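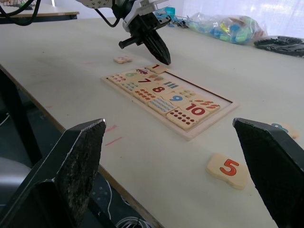

Suryani Harahap asked on the tracker whether long tapered fingers are worth the trouble when a flat pad gripper already closes on a tile. She had run the Todell pads on her own bench and found them steadier under load. Her runs used thicker blocks, so the two sets of results shouldn't be compared directly.

Clandholm finger comparison, data card
Last updated: August 9, 2025
Maintained at: Drultcombe

Contents
The set has 600 episodes of two-arm tabletop work, recorded to compare finger shapes on small flat parts. Each episode is one attempt to pick up a number tile and seat it in a wooden puzzle board. Wrist and head views are stored as separate streams.

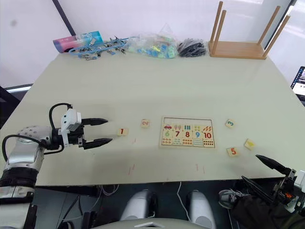
Fingers under test are the tapered pair and the Todell flat pads. The Arai controller ran the same firmware throughout. Grip force was capped at 80 per cent for both sets. An earlier batch from January used a different cap and is kept in its own folder, so please don't merge the two.

Labels
grasp_ok: tile left the table and stayed in the fingers
seat_ok: tile ended flush in its slot
regrasp: fingers opened and closed again before seating

Labelling was done by hand from the head view, with the wrist view used to settle disagreements. 53 episodes are marked unclear and left out of the default split. 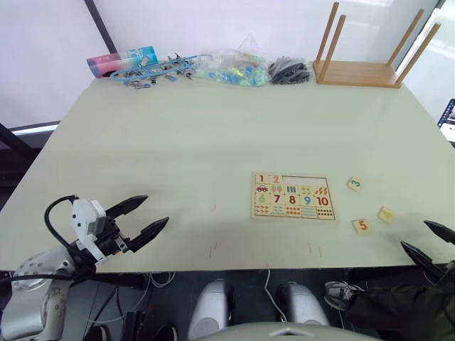
Seating is scored apart from grasping. A tile can be held well and still catch on the rim of its recess. With 1 and 2 in the top row and the slot beside them empty, the 3 lying to the right of the board is a useful case for checking both labels. The colour of the numeral isn't used in scoring.

Known issues
Wrist exposure drifts near the window.
Joint logs are capped at 3000 rows per episode.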